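Community Help > Work and Careers > Automation at work

Question

My job is changing from sorting to "teaching" the sorting robots. Has anyone been through this?

Posted by marnie_k, February 22, 2023

Hi everyone, I hope this is the right section. I've been on the mixed goods line at Dronier for 13 years, mostly sorting returns and household odds and ends by hand, and I do like it, strange as that may sound to people who haven't tried it. In July the company is putting in robot arms on the first part of the line. A few of us have been asked to move over to what they call demonstration work, where you hold a gripper in each hand and pick things up and put them down again while it all gets recorded, so the arms can learn from it. Some of it is done in ordinary homes, which I must say sounds nicer than the warehouse in winter!

My supervisor sent around a couple of pictures so we'd know what we were signing up for, and I've been staring at this one over my coffee.

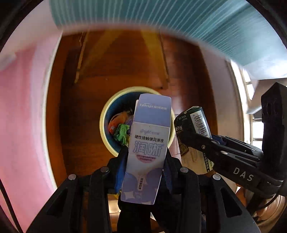
A lens solution carton in one gripper and a dark can in the other.

It looks simple enough, but I'm 58 and my thumbs are not what they were. So my questions are these. Is it hard on the hands? Do you get any say in how it's done? And (this is the one that keeps me up) am I training the thing that takes my friends' jobs? I don't want to make a fuss at work before I know what I'm talking about. Thank you for reading all this.

3 answers

Answer from Fabrice Rey

Hello Marnie, and welcome. I made the same move at Turnport, so I'll tell you how it went for me and you can take whatever is useful.

First, the hands. Yes, you will feel it, but in different places from sorting. With sorting it was my back and shoulders. With the grippers it's the forearm and the base of the thumb, and the first two weeks were the worst. I asked for a break every 30 minutes and got it, although I did have to ask twice. Please do ask - and ask before you start, while they still want you to say yes. If the handles feel wrong for your hands, say so early too, because people get used to a bad grip and then can't shake it.

Second, it's slower than you'd think. My first week I worked at line speed out of habit and most of it had to be done over. A stiff carton is easy. Soft things are where you earn your pay, like tissue packs and wrappers and crumpled paper, and anyone who has sorted for 13 years knows more about how those behave than the engineers do. I used to keep a little notebook of which items slipped and which way I'd come at them, and after a while they were borrowing it.

A table from one of these sessions looks much like this, and you can see why a sorter's eye is useful:
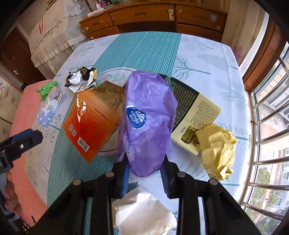 What about the jobs?

I didn't want to skip this part. On our line the early shift went from two sorting tables to one, and the people from the other table were offered packing, inspection or the work I do. Most took something. My friend Aurélien Poulain took the payout and went to Vundcombe to be near his daughter, and he's happy there, but he would have liked to be asked sooner. I felt bad about it for a long while and I still do some days. What helped was going to the shift meetings and getting things in writing: what the new job is called, what it pays, and whether you can go back to the line if it doesn't suit you. Ours had a trial of 3 months. Ask if yours has one.

You're not making a fuss by asking. Write again once you've tried it, I'd love to hear how you get on.

Answer from joo_fan_tom

we have the Joo arms where I work, been there a while now. they're fine with boxes. anything floppy still comes back to us in a bin at the end of the line. get the pay rate in writing, that's my only advice

Answer from pella_w

I can't speak to the robots, but I can speak to thumbs! Mine went after years in a fabric shop. A soft brace at night did me a world of good, and so did warming my hands up before work instead of waiting until they hurt. If you have a nurse or safety person on site, see them before the change so there's a note of how your hands are now. Good luck, dear, and do bring a cushion if they have you sitting on other people's kitchen chairs.

Comment from marnie_k

Thank you all so much, I've copied these out to take in with me. Fabrice, I hadn't thought to ask about going back to the line. I'm seeing my supervisor after the holiday schedule is settled and will post what she says about the trial.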